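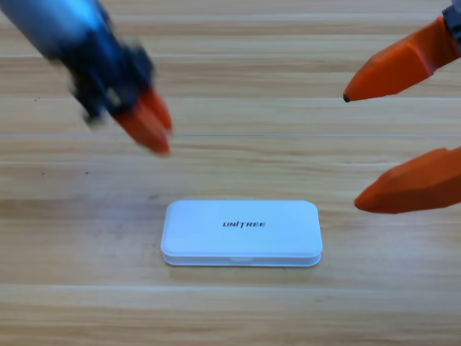 White case, lid marked UNITREE, on the wooden table.

December, 9:40 pm

Water pressure again. The reading at the kitchen tap was down before breakfast and down further by noon, so the afternoon went to the well system instead of the gutters.

The pressure switch is set to cut in at 40 psi. Before touching it I shut off the breaker, drained the tank through the hose bib and put a tire gauge on the air valve at the top. It read 20. With a 40 psi cut-in it should be 38. That explains the short cycling: the pump was coming on every time someone rinsed a cup. I brought the charge up with the compressor in the garage, which took longer than expected on account of the hose being too short and the tank having to be reached through the crawl space hatch. Checked the valve with soapy water and saw no bubbles. Cap back on, finger tight.

The cover of the switch was full of ants, dead ones, and one contact was pitted. I dressed it lightly with a strip of fine paper and it closes cleanly, but a new switch should go in before spring. The Varnell store lists the same model. Foseson has it for less, with shipping that takes up the difference.

Power on at 3:15. The pump filled the tank and cut out without chatter. Drawdown into buckets was much better than in October, when I last wrote it down. I left the laundry sink running slowly and listened from the hall. Long rest between starts.

The sediment filter was due as well. The housing would not move with the plastic wrench, so I used the strap wrench and a towel. Cartridge brown all the way through on one side and nearly clean on the other, probably a badly seated end. The O-ring was flat. I greased the spare and used that – last one in the drawer, so add it to the list.

Read through the Benkirane booklet on iron treatment after supper. The unit they recommend for a house this size needs 200 gallons for each backwash cycle, and the drain field is soft enough already at this time of year. Installed price was some $3,000. Not this winter. A second filter housing in line would be cheaper, and I can do the plumbing myself.

The road to Fovport was still closed at the culvert, so the water sample has not gone to the lab. The bottle is in the refrigerator door and will have to be drawn again, as the holding time has passed.

To buy: pressure switch, two O-rings, thread tape, longer air hose. Gutters tomorrow if the ladder is free of ice.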